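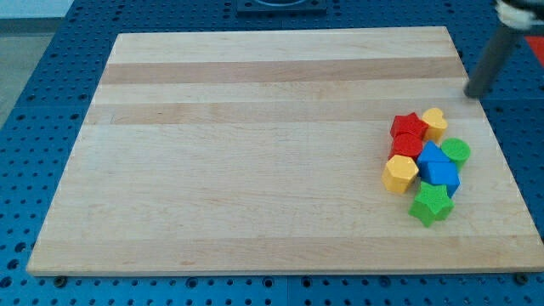 Tabla de madera color arce claro, ocho bloques de plástico y un dedo gris que todavía no toca el corazón amarillo.

Trucos de taller: cuando el brazo aprieta de más

En abril, nuestro brazo decidió que una tabla de cocina era un obstáculo a vencer. Bajó hasta donde creía que estaba la mesa, se encontró con la madera antes de tiempo y siguió empujando, muy convencido. La tabla sobrevivió. La punta del dedo, un Jendix casi nuevo, no.

El fallo fue mío: cambié la tabla por otra más gruesa y dejé la altura vieja en el programa. Bautista Benítez me lo recuerda cada vez que corto pan.

Lo que hacemos ahora:

Medir el grosor de la tabla cada vez que se cambia, aunque «sea igual que la otra». Nunca es igual.

Primera pasada a 50 mm por encima de la pieza más alta y al 30 % de velocidad. Es aburridísimo. Llevad café.

Límite de fuerza puesto antes de mover nada. El nuestro estaba al 99 %, cifra que alguien eligió con gran optimismo.

Parada de emergencia al alcance de la mano, no detrás de las cajas.

Para recolocar un bloque se pausa el brazo, se comprueba que está quieto y entonces se mete la mano. Wanting Duan lo hizo al revés una vez y se llevó un buen pellizco.

Las marcas superficiales de la madera salen con lija fina y un poco de aceite mineral. Las del orgullo, con más paciencia.

Última actualización: 1 de junio de 2024

Usamos cookies propias y de terceros. Si continúa navegando, acepta su uso. Aceptar | Configurar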